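I've stayed in 39 holiday lets over the years, most of them small, and I've gone right off the word "compact". Give me the floor area and let me decide! The flat we had in Terketow last April was tiny, but the listing said so, and I loved it -- bed by the window, bakery downstairs, 400 steps to the harbour.

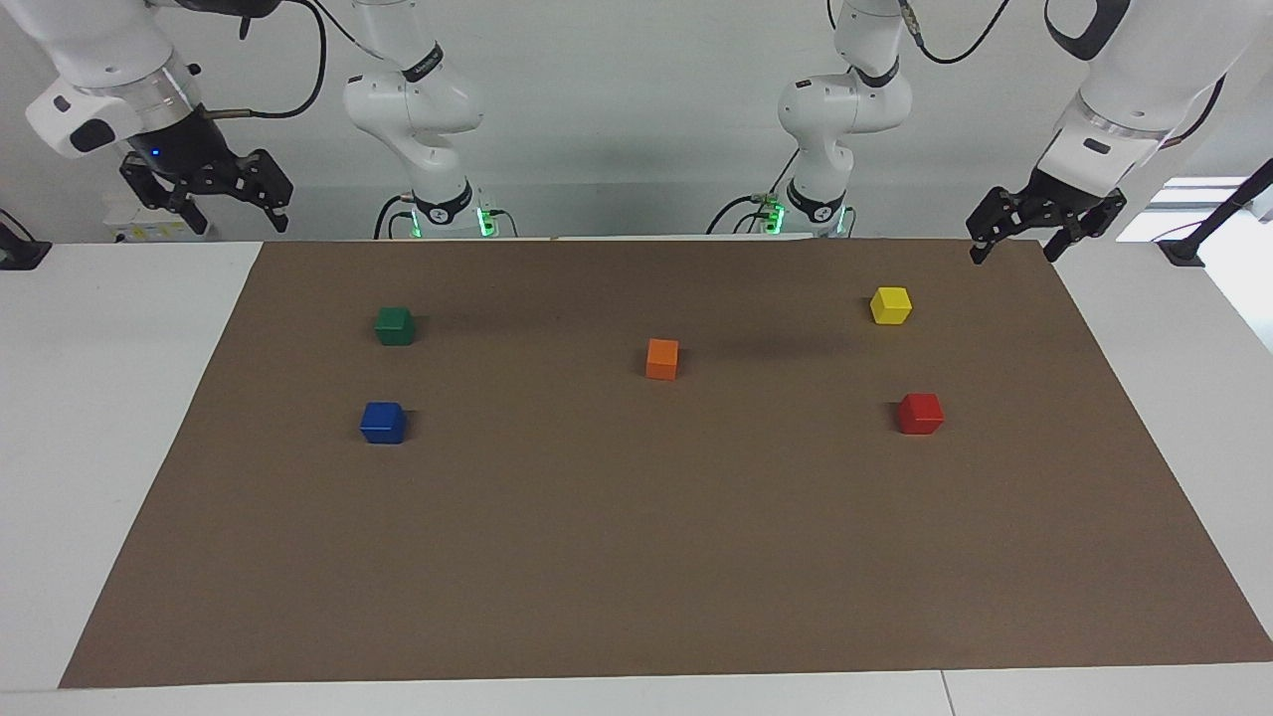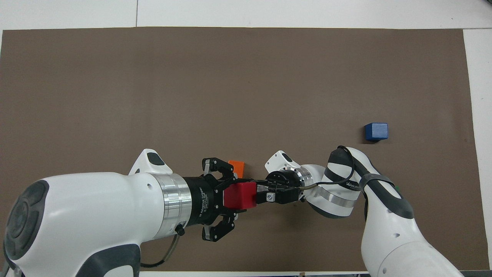
*The brown mat on its white table, two views.*

What I can't forgive is the cleaning fee that pops up on the last page. My friend Yae Tsuchiya paid 156 for one in Rolland, then found a note asking her to strip the beds and take the bins out (she did both, she's nicer than me). Put it in the nightly price. I'd pay the same total and grumble a lot less -- and I'd probably book again.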